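Plastic bags and packets in the school kitchen: what we found
Project report, Pernwood group
Supervised by Wayne Tapley

Our question was simple. Which kinds of bag do people find easiest to sort when they clear out a store cupboard? We picked it after helping with the November clear-out in the Staniforth building, when we saw how long everybody spent turning packets over and looking for the writing. It was a brilliant topic to work on!

We began by making a list of every packet in the cupboard. There were 404 of them, far more than we had guessed, and we split them by material: paper, foil, clear plastic and frosted plastic. Then 20 pupils from our year each sorted a tray of packets at a table, and we timed them with a stopwatch.

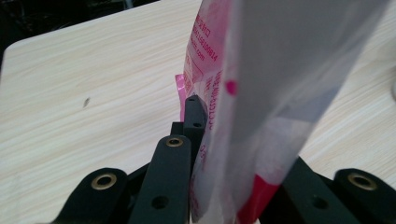
Printing made a bigger difference than material, and that surprised all of us. Pupils were quick with packets that had large words across the front. They slowed down when the print was small or ran along one side, like the pink lettering down the left of the frosted bag, and most of them tilted their heads or turned the packet round to read it. Colour helped a lot — several pupils told us they sorted by colour first and only read the words if they got stuck.

We had 9 trays in all, and the foil one was the fastest. Our weakest point is that the trays weren't equally full, so the times can't be compared as fairly as we'd like. We would fix that first if we ran it again.

Next term we want to try the same test with homemade labels, all facing the same way. Mr Tapley has already said we can use the cupboard on a Friday, and we can't wait to get started.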